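Which rules apply to a table where people hold the grippers by hand?

Asked by Leire Sarmiento, October 27, 2018. Viewed 1647 times. Topic: Robots and automation > Safety and good practice

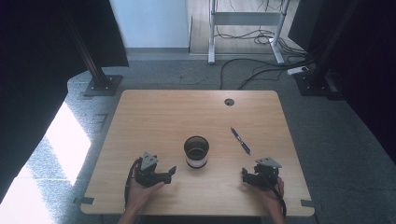
Station A, cup and pen task, both grippers in hand.

Hello to all. I am responsible for the written work instructions in a small group at Vundside. We record manual tasks with two hand-held grippers, one for each hand, and the recordings are used later to program a pair of arms. The arms are in another building and this question does not concern them.

Our internal auditor asked me which standard we follow for this station. I looked in our binder and found only the instruction for the robot cell, with the fence, the enabling switch, the reduced speed and so on. Almost nothing in it can be applied. There is no arm at the table and the operator is himself the thing that moves. But the grippers have motors and jaws, they have a cable each, and a person works with them for a long part of the day. I don't feel comfortable to write "not applicable" on the whole form.

My questions are these.

1. Is a hand-held gripper a robot in the meaning of the robot safety standards, or is it more like a powered hand tool?

2. What is good practice for the cables? At present each cable goes from the gripper down along the hand and over the front of the table. The operators say they do not notice it any more, and this is exactly what worries me. We also have a power strip on the carpet near one of the posts, with some loose loops of cable.

3. Is there a recommended limit for how long one person should record without a break? Our plan is for 680 recordings of this one task and we have five operators. I have not weighed the grippers yet.

4. Does anybody have rules for the objects on the table? I mean what is permitted to be there, and how it is placed at the start. We have a cup and a pen now, but the list will become longer and my colleagues already want to add a kitchen knife.

I searched this site and found many answers about cobots but not about this. Thank you for your patience with my English, it is my third language.

3 answers

Answer by Yutong Du
Marked as helpful by the asker

I wrote a similar instruction for our labs at Grimshaw two winters ago and had the same problem with the binder. I will go by your numbers.

1. The ISO 10218 parts are written for industrial robots and their integration. A gripper which is held in the hand, with no manipulator behind it, does not fit well there. I would not force it. What I did was to start from ISO 12100, which is the general one for risk assessment of machinery, and make a plain assessment of the station. Limits of use, then hazards, then estimate, then what you do about it. It was four pages in our case. The auditor was satisfied, since he could see that somebody had thought about the jaws and the cables and had signed it. Please check also your local law for powered equipment at work. I am not able to tell you what is required in your province or state, and I would be careful with anyone on a forum who says he can.

The important question for the jaws is who closes them. If the motor only measures, or only resists a little, the hazard is small. If the motor can close the jaws with force on a command from the computer, then you have a pinch point that faces the other hand. With two grippers turned toward each other over one small cup this can happen easily. Write down the maximum closing force from the data sheet, and if there is no data sheet, measure it. Then decide if software closing is allowed at all while a person is holding the gripper. In our instruction it is forbidden, and the power to the motors is disabled in recording mode.

2. For the cables I recommend the following, which is our text with small changes:

Each gripper cable shall have a strain relief fixed to the gripper body, so that a pull does not arrive at the connector.
The cable shall be led along the forearm with a soft strap, behind the elbow, and then to a fixed point. It shall not hang free over the front edge of the table.
The fixed point shall release when someone pulls strongly. A magnetic holder is good. A cable tie is not good.
No power strip on the floor in the area where the operator or the assistant walks. Mount it on a post or under the table, with the sockets facing sideways.
Cables which must cross the carpet go under a cover made for carpet. Tape is permitted for one day only.

The last point is the one people disobey. The tape stays for months and then it leaves glue on everything.

If your carpet is ordinary office carpet, look also at static. We had strange resets of the gripper electronics in October, when the heating was started and the air became dry. A static control mat where the operator stands solved most of this. It must be connected to earth properly and checked.

3. I don't know an official number for this exact work. We treat it as repetitive hand work with a held load, and let the ergonomics person decide. She gave us 25 minutes of recording and then a change of operator, and the operator who comes off does labelling or sets the table, so not another task with the same grip. Do weigh the gripper with its mounting plate and a part of the cable, in the way it is held. The weight in front of the hand matters more than the total. Look at the height of the table too. If shoulders are lifted, people become tired long before they tell you.

With your numbers I would plan by time and leave the quantity per person open. When we gave people a quantity, they hurried at the end and the last recordings were poor.

4. We have a list of permitted objects, one page, which hangs at the station. An object comes on the list after somebody has filled a short form: edges, breakage, liquid, batteries, chemicals, small parts. Empty vessels only, unless the task sheet says otherwise. No glass in the first month of a new operator. A knife was asked for by our group too. We allowed a blunt training knife and have kept to that.

For the placing at the start, I would keep the quality rules separate from the safety rules. In the same document they get mixed, and then an operator thinks a wrong pen position is as serious as a damaged cable.

Comment by Leire Sarmiento
This is very helpful, thank you. I have asked our electronics colleague about the motors and he will look in the firmware. May I ask how you check the strap and the strain relief, each day or each week?

Comment by Yutong Du
Each day by the first operator, by hand and eye, with initials on a sheet. Once per month by the technician, who opens the housing. We replace the cable at the first sign of a kink near the connector.

Answer by Baoshan Jiang

In my opinion you make it too complicated. It is a table and two tools. Use the general office rules, tell people not to pull the cable, finished. We did it like this at a customer in Luton for half a year and there was no accident.

Comment by Cuiping Mao
No accident in half a year is not an assessment. Also the asker has an auditor, so "finished" will not be accepted.

Comment by Baoshan Jiang
OK, I accept the point about the auditor. I still think that four pages is a lot.

Comment by Yutong Du
One of the four pages is signatures.

Answer by Jonalyn Bañez

I agree with most of the first answer and only add some things that were missing for us. I am at Sustier, where I train the new operators.

Stop rule. Any person in the room can say "stop" and the operator puts both grippers flat on the table with the jaws pointing away from the body. We practise this on the first day. It sounds childish, but a person who is concentrating on a cup will otherwise turn around with both grippers still in the hands, and the cables turn with them. One of our trainees pulled a laptop from a shelf in this way.

Clothing. Sleeves above the wrist or closed at the wrist. No bracelets, no lanyard. Long hair tied back.

Curtains and posts. If you have curtains beside the table, the fabric must not touch the floor where people step, and it must not cover any power strip. Ask what fire rating the fabric has and keep the paper. If there are posts with base plates, mark the edges of the plates in a bright colour. A black plate beside a dark curtain is easy to hit with the foot, more so when there is sun on one part of the floor and shadow on the other.

About sunlight. For safety it is a question of glare in the eyes of the operator. For the recordings it is a question of having the same conditions in the morning and afternoon. We put blinds and we write in the log if they are open or closed.

Consent. If your recordings show the hands, or catch a voice, treat it as personal data. We have a form that says what is recorded, how long it is kept and who can see it. An operator is allowed to ask for a recording to be deleted on the same day without giving a reason. Please do this before you begin with your 680. Doing it afterwards for people who have already left the company was unpleasant work for me.

Cleaning. Many hands hold the same handle. We wipe the handles and the jaws at each change of operator, with a cloth which is damp but never dripping, and with the power off.

And one disagreement: I would not strap the cable behind the elbow for everybody. Shorter colleagues told us that it pulls when they reach to the far side. We lead it up to the shoulder and then overhead, and the complaints became fewer. Try both ways with all five of your people before you write "shall".

Comment by Leire Sarmiento
I had not thought about the deletion right at all. I will bring the point to our next meeting. We will test the overhead way first with the tallest and the shortest operator.

Comment by Cuiping Mao
If you go overhead, check that the cable cannot swing in front of the face when both arms are low. We needed a small counterweight.

Comment by Leire Sarmiento
Noted, thank you. Draft 2 of the instruction will have a chapter for cables, one for objects and one for people. I will post the list of permitted objects when it is approved.

Related on this site
Do I need a risk assessment for a gripper on a test bench?
Cable covers for carpet, which width?
How to write a stop rule that visitors understand
Enabling switch or hold-to-run, what is the difference in practice?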